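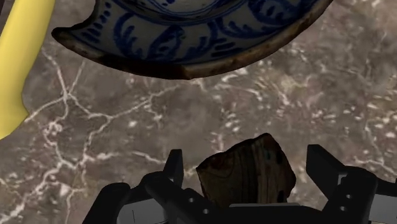
Come try out grippers with us (paid, July)

Hi! I'm Inês Ramalho, and I run the gripper comparison at Kandametti. We're looking for 16 people to spend a couple of days driving a simulated robot arm through a pile of broken pottery, and I'd love it if one of them were you.

The short version of the job: you sit at a desk, you steer the gripper, you pick up a shard, you put it down where it belongs. Then you do it again with a different gripper and tell us which one made you want to throw the controller across the room. Everything happens in simulation, so there's no real ceramic to drop (I have broken enough of my own at home, thanks).

What we're comparing

We have 3 gripper setups and 2 controllers. One gripper is a plain black two-finger model, and the other two are variations that Stepan Stetsiuk on our team has been fiddling with since winter. The controllers are a handheld one called Falix and a desktop one that everybody here just calls "the knob." I have a favorite and I'm not going to tell you what it is until you've finished!

The tasks change as you go. Sometimes you're after a small, dark, jagged shard with a big blue-and-white plate fragment sitting right behind it, all on a busy marbled stone surface. Small dark pieces are the ones I care about most. Our own team got too good at them after months of practice, and our scores don't mean much anymore. We need fresh hands.

Who we'd like to hear from

You don't need to know anything about robots. Really. We want a mix: people who play video games, people who never do, people who repair things, people who knit, people who've used a robot arm at work. If you've handled archaeological finds or restored ceramics, please say so in your note — Güven Taşdemir is putting together a small group to talk about how a person would pick these pieces up by hand.

You do need to be 18 or older, comfortable looking at a screen for a while, and okay with us recording your controller inputs and your spoken comments. We don't record your face. Left-handed people are very welcome, and the Falix works in either hand.

What the days look like

Two days, four hours each, at our office in the Esteves building. The first morning starts with a practice round where nothing gets scored, so you can bump into things as much as you like. After that you do 40 picks per gripper, split over the two days, with breaks whenever you ask for one. At the end of each set you fill in a one-page form, and at the very end we sit down with coffee and you get to complain at me for half an hour. That's my favorite part, and last time it led us to redo the whole close-and-hold setting.

Pay and practical stuff

We pay by the hour, including the practice round and the coffee, and we cover your bus or train fare. Lunch is on us both days. If you have to stop early for any reason, you still get paid for the time you were here. The entrance has a ramp, and the desk goes up and down if you prefer to stand.

How to sign up

Send a few lines to Rosário Peixoto at our front desk, either through the contact form on this site or by dropping off a note. Tell her your name, which weeks in July you could make it, any experience you'd like us to know about, and which hand you write with. No résumé, please! Rosário will write back with dates and the consent form so you can read it at home first.

Questions about the grippers or the simulation can go to me or Stepan, and we're both happy to talk your ear off.

Posted March 2026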